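Zenelby 소개

홈 | 소개 | 공간 안내 | 이용 요금 | 오시는 길 | 문의

우리가 하는 일

Zenelby는 게임대와 탁자, 보드게임을 갖춘 실내 놀이방을 운영하고, 학교나 회사 휴게실에 들어갈 게임대를 골라 주고 손봐 주는 작은 회사입니다. 소개 글을 쓰라고 하면 다들 '놀이로 세상을 바꾼다'는 식으로 시작하던데, 저희는 그 말을 별로 믿지 않습니다. 에어하키 한 판 친다고 서먹하던 팀이 갑자기 친해지지는 않습니다. 잘해야 점심시간 20분이 덜 지루해집니다. 그 정도면 값은 한다고 보고 이 일을 합니다.

시작은 휴게실 하나였습니다. 어느 사무실에서 카탈로그만 보고 게임대를 들였는데, 바닥 수평이 안 맞아 퍽이 늘 한쪽 구석으로 몰렸습니다. 석 달쯤 지나자 그 위에 택배 상자가 쌓였고, 저희가 불려 갔을 때는 전원 코드가 어디 있는지 아는 사람도 없었습니다. 지금도 문의의 절반은 이런 내용입니다. 새로 사겠다는 분께 있는 것부터 고쳐 보시라고 말씀드리는 바람에 놓친 계약도 꽤 됩니다.

우리가 믿지 않는 것들

'전문가용'이라는 표시. 이 업계에서 전문가용이라는 말에는 정해진 기준이 없습니다. 저희는 상판을 손바닥으로 눌러 보고, 송풍기를 켜 놓고 네 귀퉁이에 퍽을 올려 봅니다. 가만히 두었는데 미끄러져 가면 수평부터 다시 잡습니다.

'조립 30분'. 저희 손으로도 30분에 끝내 본 적이 없습니다. 설명서에 적힌 시간은 상자를 뜯고 포장재를 치우는 시간을 빼고 잰 것 같습니다. 견적서에는 반나절로 적어 드리고, 일찍 끝나면 일찍 돌아갑니다.

'모든 연령이 즐기는'. 다섯 살 아이와 마흔 살 어른이 같은 높이의 게임대에서 똑같이 편할 수는 없습니다. 어린아이가 주로 쓰는 곳이라면 낮은 제품을 권하고, 낮은 제품을 놓을 거라면 어른들은 허리가 아플 거라고 미리 말씀드립니다.

'설문 만족도'. 저희도 첫해에 설문을 돌렸습니다. 응답 461건을 모았고 대부분 만족한다고 적혀 있었는데, 나가면서 음료 쿠폰을 받으려고 쓴 종이였습니다. 그 뒤로는 홍보에 쓰지 않습니다. 다만 자유 의견란에 적힌 불만은 쓸모가 있어서 따로 옮겨 적었고, 의자를 바꾼 것도 거기서 나온 이야기입니다.

어떤 물건을 쓰나

게임대는 주로 Stovach와 Radwan 두 곳에서 들여옵니다. Stovach는 상판이 튼튼한 대신 무겁고, 엘리베이터가 작은 건물에서는 애를 먹습니다. Radwan은 부품이 빨리 오는 편입니다. 점수판 고장은 두 회사 모두 잦습니다. 점수판이 꼭 필요한지 상담 때 여쭤보는 이유이기도 합니다. 종이에 적어도 게임은 됩니다.

중고도 다룹니다. 흠집이 있으면 있다고 적고, 전 주인이 얼마나 썼는지는 저희도 모르니 모른다고 적습니다. '거의 새것'이라는 말은 쓰지 않기로 했습니다.

보드게임은 많이 두지 않습니다. 한때 선반 두 개를 꽉 채웠는데 실제로 꺼내 가는 것은 늘 같은 몇 종류였고, 나머지는 말이나 카드가 하나씩 빠진 채 자리만 차지했습니다. 지금은 조각이 다 있는 것만 남겼습니다. 새 게임을 들이자는 제안은 언제든 받지만, 설명이 5분을 넘기는 게임은 대개 돌려보냅니다.

Florkness 놀이방

저희가 직접 운영하는 공간의 이름이 Florkness입니다. 이름에 깊은 뜻이 있느냐는 질문을 가끔 받는데, 없습니다. 상담하러 오신 분들이 물건을 만져 보는 곳이기도 해서 일부러 전시장처럼 꾸미지 않았습니다. 조명을 세게 주면 어떤 게임대든 좋아 보입니다.

처음에는 벽을 흰색으로 두려고 했습니다. 청록색은 유행을 탈 것 같다고 반대한 사람이 더 많았는데, 칠하고 나니 손자국 얘기가 줄었다는 정도가 저희가 확인한 전부입니다. 분위기가 밝아졌다는 말은 사람마다 달라서 근거로 삼지 않습니다.

탁자는 게임대 바로 옆에 붙여 두는 편입니다. 차례를 기다리는 사람이 앉을 곳도 필요하고, 보드게임을 펼칠 자리도 있어야 합니다. 그래도 게임 상자는 툭하면 게임대 위에 올라가 있습니다. 올리지 말아 달라는 안내문을 붙여 본 적도 있지만 효과는 의심스러웠고, 지금은 떼었습니다.

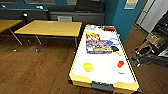

Florkness의 에어하키대. 흰 상판에 노란 테두리, 옆은 나무 탁자.

정리에 대하여

놀이방 일의 대부분은 정리입니다. 말렛과 퍽은 문 닫기 전에 한 번 모아서 마른 천으로 닦고, 상판은 물걸레를 쓰지 않습니다. 바람 구멍으로 물이 들어가면 송풍기가 먼저 상합니다. 세정제 회사에서 전용 제품을 권하러 몇 번 다녀갔지만, 마른 천과 비교해 무엇이 나은지는 끝내 듣지 못했습니다.

퍽은 잘 없어집니다. 의자 밑, 수납장 뒤, 누군가의 외투 주머니에서 나옵니다. 여분을 넉넉히 두는 것 말고 다른 방법은 아직 찾지 못했습니다. 게임대를 납품할 때 여분 퍽을 4개씩 넣어 드리는데, 그것도 부족하다는 전화가 옵니다.

이용 안내

문은 오전 11시에 열고 오후 8시에 닫습니다. 7월에는 송풍기와 전기 배선을 점검하느라 며칠 쉬는데, 날짜는 그때그때 입구에 붙입니다. 단체 이용은 미리 연락해 주세요. 단합 대회 용도로 빌리시는 것도 괜찮습니다만, 사회자와 프로그램은 제공하지 않습니다. 음료는 탁자에서만 드실 수 있습니다.

휴게실 상담은 현장을 보고 나서 견적을 드립니다. 사진만 보내시고 금액을 물으시면 답이 늦거나 애매할 수밖에 없습니다. 방 크기와 문 폭, 콘센트 위치를 적어 주시면 첫 통화가 짧아집니다. 게임대를 놓기에 방이 좁으면 좁다고 말씀드리고, 그 경우 출장비는 받지 않습니다.

문의는 상단 메뉴의 문의 양식을 이용해 주세요. 답장은 사람이 직접 쓰기 때문에 하루 이틀 걸립니다.

공간 안내 | 이용 요금 | 중고 목록 | 개인정보 처리방침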